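**FOR IMMEDIATE RELEASE**

# Gresness clothing swap moves into the Wereo building this February

I've been running the Gresness clothing swap long enough to know that everybody asks the same thing first, so let me get it out of the way: yes, it's still free, and yes, you can bring your kids.

Now for the news. We've outgrown the old room on Illés Street. Last winter 906 pieces came through the door, and by mid-afternoon you couldn't get from the coats to the sweaters without stepping over a stroller (sorry again to the family with the twins!). So this February we're moving down the hill to the ground floor of the Wereo building, which has wide doors, real heating and a ramp on the parking lot side.

The way it works hasn't changed. You bring clean clothes you don't wear anymore, we give you a token for each piece, and you trade the tokens for whatever catches your eye. Tokens from last year are still good, so check your coat pockets. If you've got nothing to bring, come anyway and we'll start you off with five.

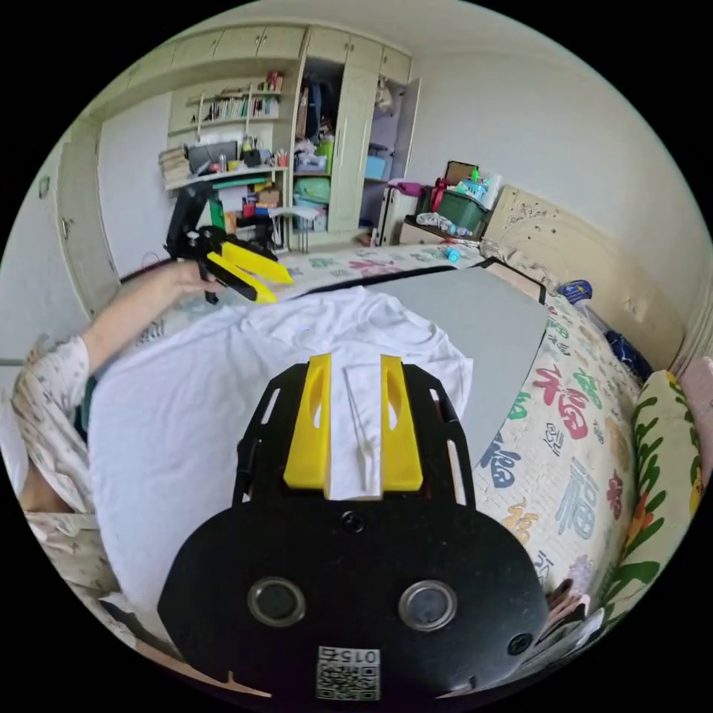 *A white T-shirt spread out on the bed.*

Plain tees are what we run out of first, every single time. White, gray, black, any size. I love a sequined jacket as much as the next person, and we have plenty, but last year 207 people came in and I swear half of them wanted a simple T-shirt for under a work shirt. So if you have a drawer full, please think of us! Kids' pajamas and men's jeans go fast too.

We're also adding a mending table, which I'm really excited about. Unier, the sewing shop next to the post office, is lending us two machines and giving us 600 buttons in a big mixed tin. Bring a hem that's come down or a seam that's split and we'll show you how to fix it, or you can just sit and sort buttons, which I could do all day.

A few things we can't take: underwear, swimsuits, single shoes, and anything that still smells like the garage.

Doors open at 10 a.m. and we start packing up at 4 p.m. Drop-off begins an hour earlier at the ramp entrance. Whatever is left goes to the Gresness shelter closet that same evening.

**Contact:** Gresness Clothing Swap, Wereo Building, Room 801

###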